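Teaching by Hand at Tarnow: Your Questions

We run open teaching sessions in the mock apartment at Tarnow, and the same questions land in our inbox every month. Sheila Penrose and Declan Greenwood wrote these answers, and we add to them whenever a good new one comes in.

Do I need to know how to code?

Not at all! You hold a gripper in each hand and do the chore the way you'd do it at home, and what you do becomes the lesson. Gardeners, line cooks and one very patient piano tuner have all given us lovely clean demonstrations.

What are the cubes with the black-and-white patterns?

Those are how we follow your hands. Software we call Ploltik looks for the patterns and works out where each gripper is and which way it's tilted, many times a second. Try to keep them facing outward, and don't cover them with a sleeve. There's a small green light on top of each one.

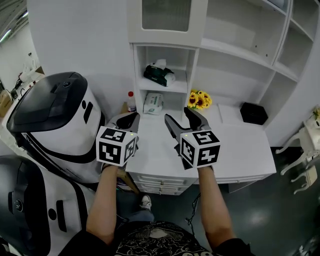 Gwion Eynon wrote to us after his first session in March: "I kept wanting to put the things down and just use my fingers. Then after ten minutes or so I forgot I was holding anything. Could you tell people to practice the open and close a few times before the recording starts? It would have saved me a lot of fumbling."

Good advice, and we now set aside 13 minutes of practice at the start — longer if you want it.

Why can't I just drive the robot with a controller?

You can! We teach some tasks by remote control too, mostly slow ones where the arm's own reach matters. But hand-held grippers are quicker to learn, and you feel it when something starts to slip. Most people get through a lot more tries this way, and the tries are what we need.

What does the robot learn from, my hands or the video?

Both. Each gripper carries its own camera, close to the jaws, so there's a view of whatever you're reaching for along with a good piece of the room. With two grippers going, one often catches the other at work, and we love that footage for two-handed jobs.

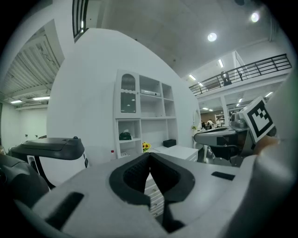
How many times will I repeat a task?

Our usual set is 52 runs, with breaks. Please don't try to make them identical. Come in from the left, come in from the right, go a bit slower. Small differences help a lot.

What if I drop something?

Pick it up and carry on. Recoveries are some of the best material we get, and Valentina Carrasco has a whole folder of them that she shows to new people with real joy. If you'd like to scrap a run, say "again" out loud and we'll mark it.

Does the room stay the same?

The big furniture does: the white shelving, the low cabinet with its drawers, the vanity table. The smaller things get moved about between sets so the robot doesn't learn one fixed layout. Lorraine Dobson plans the changes, and she's a big fan of the sunflowers.

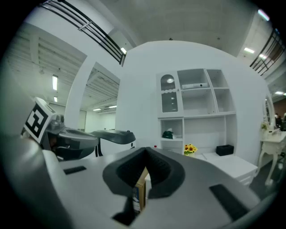
Both grippers in the mock apartment, with the shelving and sunflowers behind.

How much has been recorded so far?

We passed 3000 runs on the drawer and shelf tasks this spring. Next up is Barreto, our set of table-clearing jobs, and we can't wait to get going on it.

Can I bring a friend?

Yes, up to 3 people per booking. You'll take turns with the grippers. Wear short or snug sleeves if you can, and shoes you're happy to stand in. Doors open at 9:30 a.m., and the sign-up sheet is at the front desk.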